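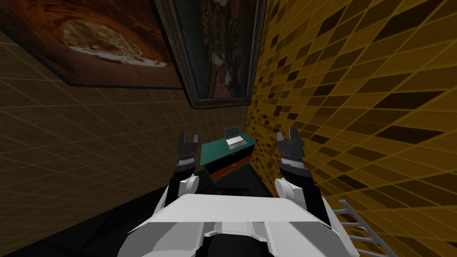 T. Sauerland

Mobile Manipulation, handout 3: the arms that would not come down

I love teaching this session! Failures are where you really get to know a machine, and this one has a bit of everything: planning, sensing, timing and a safety stop that did its job badly.

The task is called Urklow in our simulator. The robot drives up the passage to the teal dresser with both grippers open, lowers its arms either side of the laptop, closes and lifts. We ran it 371 times with the old controller. In most of the failed runs the arms stayed up and the base carried on driving.

What went wrong

The arm planner (Ivarska) and the base planner run as separate processes. Ivarska checks every arm path against the walls. The passage is narrow, so with the elbows out there is often no safe way down, and the planner quite rightly gives up. It then sends "no path" and holds the last pose.

Now the lovely bit. The base planner only listened for "busy" and "stopped". It had never been taught "no path", so it read the silence as permission to go. Look at the log for run 80 and you will find the two messages side by side, with the base still speeding up after the second one.

The safety stop did trip, but on contact force at the wrists. By then a gripper had already hit something. In simulation that costs you a reset. On a real robot it could cost somebody a hand.

What we changed

Any message the base does not recognise now means stop. Missing messages count too: after 2 missed updates the wheels are braked. We also moved the arm check to the mouth of the passage, where there is still room to back out and try another pose.

Please note that raised arms shift the weight upwards, so a hard stop can tip the robot. Brake in stages, and test that separately.

For you to try

Load Urklow with the old controller and make it fail on purpose (great fun). Write down the last moment at which stopping would have prevented contact. Then add the new rule and run it again from the same start.

Bring your logs and a sketch of the message flow on 26th March. We will go on to Jusov, the two-robot version, in May.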